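Products Classroom Kits Spares Club Orders Support Contact

Equipment > Manipulation > Hand-Held Grippers > Gristisus Paired Set

Gristisus Paired Hand-Held Gripper Set, Club Edition
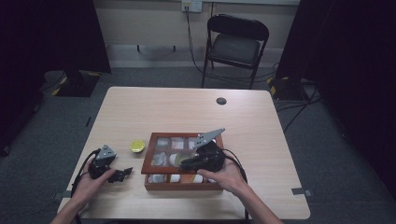 Both grippers in use at a nine-cell compartment tray.

The Gristisus set is a matched pair of hand-held grippers for student teams working on two-handed sorting and placing tasks. The operator holds one unit in each hand and works through the fingers of the device. Each unit has its own cable, routed to the team's recording computer.

The Club Edition is the same hardware as the standard Gristisus pair. It adds a printed task guide, spare finger pads and a loan log for groups that share one set among several teams.

What is supplied

Left gripper and right gripper
Two data cables
One set of spare finger pads
Two cable straps
Honura task guide, spiral bound
Loan log, 50 entries

The compartment tray, task objects, table and computer are not included. Any rigid tray with open cells can be used, provided the cells are wide enough for the fingers to open around the object.

Use in the Honura student project

The Honura project is a one-term course for school and college robotics clubs. Students demonstrate a task by hand, review the recordings, and then train a small policy to repeat it. The tray task is the third unit and the first in which both hands are required.

Teams work in groups of three: operator, recorder and checker. The operator performs the task, the recorder starts and stops each take, and the checker resets the objects and marks the take as usable or rejected. Roles change after every 50 takes.

The task guide asks for a mix of rigid, soft and wrapped objects. Clear and glossy items should be left until the team has a working result with matte ones. Ruby-Lee Paewai, who wrote the guide, also recommends leaving failed grasps in the log with a short note — "missed left edge" is more use to the next team than a blank line.

The Yagi club finished the unit in April with 2,264 usable takes. Its team notes are supplied with the guide as a worked reference, including the reset sheet and the rejection criteria.

Setup notes

Place the tray within comfortable reach of both hands and keep the forearms clear of the table edge. Route each cable to the outside of its own hand. Crossed cables pull on the wrist and show up in the recordings as drift.

Run the zero routine with both grippers fully open before the first take of a session, and again after any cable is unplugged. Mark the tray position on the table if the session will be continued later.

Clean the finger pads with a dry cloth. Do not use solvent. Replace a pad when its surface is glazed or the edge has lifted — the spare set fits both hands.

Compatibility

Recordings open directly in Indix 3 and later. Earlier versions read the finger position but ignore the zero marker, so takes must be aligned by hand. The Club Edition cannot be mixed with single grippers from the older range.

Ordering

Sold as a pair only. Clubs registered for Honura should enter their project code at checkout. Replacement pads and cables are listed under Spares.

Related items

Gristisus Finger Pads, Set
Gristisus Replacement Cable, Left or Right
Honura Task Guide, Printed
Indix Classroom License
Open Cell Sorting Tray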